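Print this page | E-mail this page

Gallery: Bedroom work at Gristska

Gristska has 40 guest rooms, and until November the housekeeping team made up every one by hand. Arturo Palumbo now plans the arm's work on a simulated bedroom before anything changes upstairs. The team still do the linen and the final check. The early shift starts later than it did, and three of the staff have moved to planning — they set out the simulated rooms and decide which jobs the arm should try.

Katia Mancuso, who has worked the second floor for years, says she bends less and spends more time at a screen, and would like a better chair. 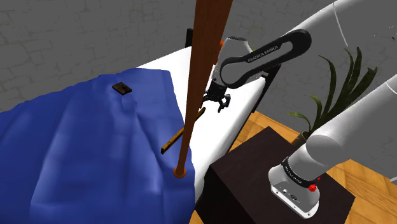
Simulated bedroom, with the Franka Emika arm over the bed and the blue blanket — 30 Jul 2022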